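I came back to the cello at an age when most people are thinking about giving up the stairs, and I blame the Flamow amateur orchestra entirely. They let anyone in! You fill in a form, you say which instrument you own (owning one seems to be the main thing), and the next Tuesday you're sitting at the back of the section trying to find your place in a Dvorak slow movement.

There are 27 of us on a good night, and only 3 cellos, so hiding is harder than I'd hoped. I spent my first rehearsal moving the bow in the right direction and hardly touching the string. My desk partner noticed by the second page, leaned over and whispered, "Louder, I'm lost as well." I've loved her ever since.
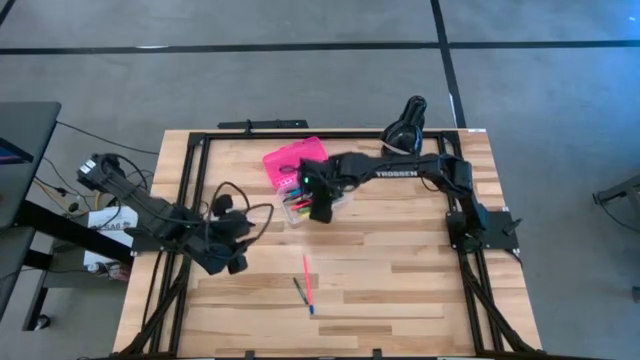
A butcher-block tabletop with a black metal frame and a robot arm.

Then there's the practice, which I'd forgotten about. I do mine in the kitchen after supper, half an hour if the neighbours are in and longer if they're out. My old teacher swore by scales, and I swore at them, but they do help – my fourth finger has started landing somewhere near the note instead of in the next village.

New strings were a shock, mind you. The man in the shop at Ratodby talked me through four sets and I nodded at all of them and bought the second cheapest. They squeaked for a week and now they sound lovely, or lovely to me, with the door shut.

We're playing in November, in the hall at Batalex, and I've already been told what to wear (black, long sleeves, no jangly bracelets). I've got the first half more or less under my fingers. The second half has a page of semiquavers that I'm planning to look at this weekend.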